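Shop Rules for Two Arms and One USB Cable

Every workshop tips page has a section on clamps and one on keeping your fingers. Ours has grown a third, on manners for the pair of small robot arms on the back bench. Tobias Doucet wrote the first version on the lid of a pizza box. What follows is the version without grease, as used at the Haverford shop and borrowed, with grumbling, by the people in Brovton.

Before you switch anything on

Read the rules once with both hands in your pockets. Then find the stop button and press it. A stop button you have never pressed is a decoration, and we have enough of those.

Tie back hair, drawstrings, lanyards, and any scarf you were told was slimming. The arms are slow and weak compared with the big ones in car plants. They are still stronger than a shirt cuff.

Lining up a plug

Bring the two halves together along one straight line and stop just short. Look at the gap from the front, then from the side. A USB plug that looks perfect from the front can be badly off from the side, as anyone who has crawled behind a television already knows. One gripper holds still while the other moves. If both move, you are running a dance school.

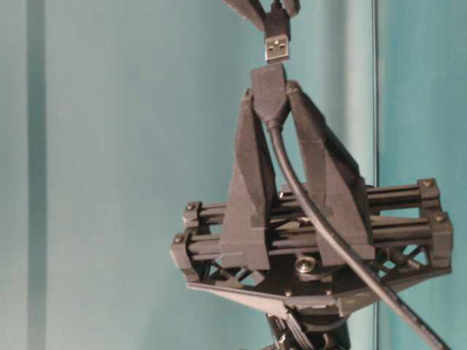

Speed and force

Set the speed to 5 percent for anything that touches anything. You will be bored. Boredom is the correct feeling around a moving machine, and if you are having a thrilling time, please see the stop button, mentioned earlier.

Turn the grip force up in small steps until the part stops slipping, and leave it there. Printed fingers will put up with a lot of squeezing and then one day they won't, usually during a visit. Connector shells are thin and hold a grudge.

If a plug won't go in, back off and look. Three tries is the limit. After the third, a person inspects both ends under a decent lamp and the program goes back to the start. Turning up the force on the fourth try is how we came to own a drawer of ruined ports.

Looking after the gripper

Wipe the rails with a dry, lint-free cloth. No spray oil, ever. It collects sawdust, and then you have rails with fur. Check the screws with a hand driver, snug and no more, and leave the power drill on its hook where it can't have ideas. Run the empty gripper through a full move before you give it anything to hold, and listen. A new click is worth a note in the log.

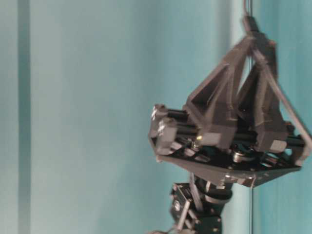

Gripper with nothing between its fingers, plate and rails in view.

Print a spare set of fingers while the old set still works. Write the date on the bag, too. We have a bag that says "good ones" and another that says "better ones," and they contain the same fingers.

Mind the cable

Cables cause more trouble than motors do. Leave enough slack for the whole move, plus a bit for the move you didn't plan. Keep the loose run away from anything that slides, and don't hold it out of the way with your hand while the arm is live. Use a clip. Clips are cheap and grow back.

Grip the hard part of the plug and never the cord. Any cable that has been through 1000 cycles gets a ring of red tape and retires to charging somebody's phone.
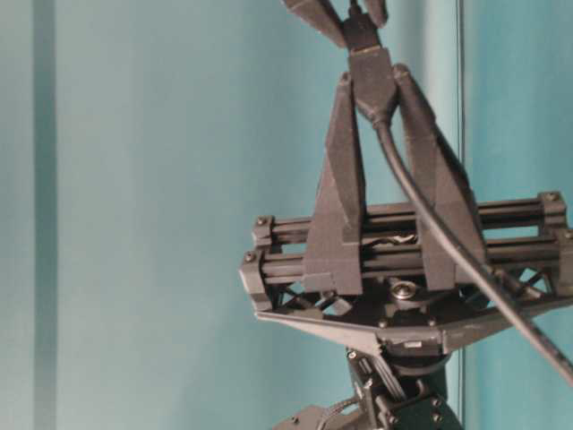

Tsung-han Yang wrote in to say that the three-try limit is too generous, and that at his bench it is one try and a look. He would also like the slack rule to come first: "You can have the best alignment in the county, and if the cord is pulling sideways, the plug goes where the cord wants." He is right about the cord. We are keeping three tries, as a compromise with human nature.

Write down what went wrong, including the parts that make you look silly. The log is in the gray binder, next to the pencils that don't work.

Recent tips
Tosteck bit sets: which sizes you will lose first
Getting glue off a bench top
131 uses for a bent coat hanger (we stopped counting)
Nullness label maker, long-term notes
Sharpening a chisel without an audience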